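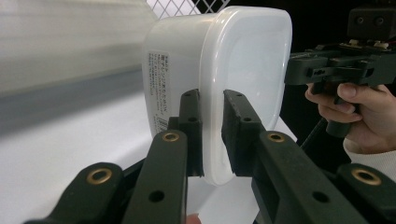

Dollgate Residents' Forum > Shared Facilities > Kitchen storage: proposed revision

Posted by Zerrin Ekinci, June 4, 2022
Members are invited to comment on the proposed revision to the storage rules for the shared kitchen. Under the draft, each flat would be allotted one shelf in the refrigerator, and any food left without a name would be removed after five days. The present limit is three days. Comments will be considered before the rules are reissued.

Fusterport_70
I support the allotted shelves. I do not support the longer period. Cooked rice should not be kept for five days under any arrangement, and the present limit was agreed only in March.

C. Gatchalian
With respect to the previous contributor, the limit concerns unnamed food and makes no recommendation as to when it should be eaten. Residents who work away during the week have lost perfectly good meals under the present rule — I am one of them.

Fusterport_70
The distinction is noted. My objection stands, as the smell does not observe it.

pletum
May I ask whether the freezer is included? The draft refers only to "the refrigerator". The lower drawer has been full for some time.

Zerrin Ekinci
The freezer is not included at present. I shall raise the matter separately.

Charito Gatchalian
Please note that I have posted from two accounts in error. The comment under "C. Gatchalian" is mine and should be counted once.

pletum
Could labels and a pen be kept by the door? The last pen was removed.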